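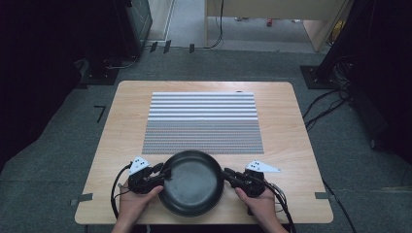
Table station, pan handling with two hand-held grippers. Striped mat on the table, pan at the front edge.

Panlow, Handling Room
Station safety inspection — hand-held gripper work
Inspection round: May
Station: 4
Form in use: Grundis workplace checklist, automation supplement

Scope

Covers the table, floor, cables, stands and hand-held grippers, and the working arrangements of the people who use them. The automatic cell next door has its own form. Comments are the inspector's. Ratings: OK, OK with comment, Action, Not applicable.

Section A. Table and work surface

A1. Table stable, no rocking under load. OK.

A2. Corners and edges free of splinters and sharp points. OK. Rounded corners, wood finish intact where operators rest their forearms.

A3. Mat lies flat and does not slide when an item is pulled across it. OK with comment. Mat moved slightly when tested by hand. Check again after cleaning.

A4. Tape on table edges secure. OK with comment. Press down any lifted ends at the start of the shift. Do not replace with a different width; the operators line up by it.

A5. Items in use free from damage that could cut or snag. OK. The frying pan is slightly scuffed on the cooking surface. No burrs found on the rim by touch.

Section B. Floor and access

B1. Carpet flat, no raised seams in the standing area. OK.

B2. Floor tape present and legible. OK. Marks are small. New starters should be shown them on foot and not only on the plan.

B3. Cables clear of the walking route. Action. Cables from the right-hand stand lie loose on the carpet. Fit a low cover or reroute behind the stand. Reported on the previous round as well.

B4. Stand base plates flat on the floor and visible to a person stepping back. OK with comment. Dark plates on grey carpet are easy to see from the front and less so from the side. Light edging tape requested.

B5. No hanging cables within reach of the standing area. OK with comment. One cable hangs near the front of the wooden structure on the far side of the table. It is out of reach from the operator's position. Tie up.

Section C. Hand-held grippers

C1. Fingers open and close freely, no pinch point at the handle. OK.

C2. Marker plates firmly fixed. OK. Corners of the triangular plates are at knuckle height for a second person standing close. One person at the table at a time.

C3. Gripper cables long enough for the full reach without pulling on the wrist. OK with comment. Left cable loops down beside the table and can catch on the edge when the arm is drawn back. Clip position to be agreed with operators.

C4. Weight of item within limit for two-gripper lifting. OK. Limit on this station is 1000 g. Heavier pans go to the bench.

C5. Items gripped on both sides before lifting. OK. Observed for the whole of the check.

Section D. Working arrangements

D1. Maximum continuous time with grippers posted and followed. Action. The posted sheet still gives the old figure from manual packing. Gripping through a handle loads the forearm differently, and operators report tiredness in the thumb first. Interim limit: seven minutes, then a change of task.

D2. Rotation in place. OK with comment. Before the Chan cell was installed, people on this line moved between packing, sorting and the wash area in one shift. Sorting is now done by the cell. The remaining manual tasks are fewer and more alike, so rotation gives less rest than it did on paper. Line lead to review.

D3. Operators told what their recorded movements are used for. OK. Notice posted at the door. Recordings are used to set up handling on the cell and are not used for individual work rates. Two operators asked for this in writing — issued.

D4. Output targets suited to the task. OK with comment. No target applies at present. The planning sheet lists 341 repeats for the month. Operators had read this as a quota for each person. Wording to be changed to "station total".

D5. Training record complete. Action. Bratano course covers the cell only. No entry for hand-held gripper work. Add a short practical session, signed off at the table.

D6. Stop procedure known. OK. Put the item down, release both grippers, step back. Nobody is to catch a falling item.

Actions carried forward

B3 — cable cover, right-hand side. Maintenance. Before next use of the station.
D1 — replace posted time limit. Line lead.
D5 — training entry and practical session. Training office.

Station may be used once B3 is closed. D1 and D5 to be closed before the next round.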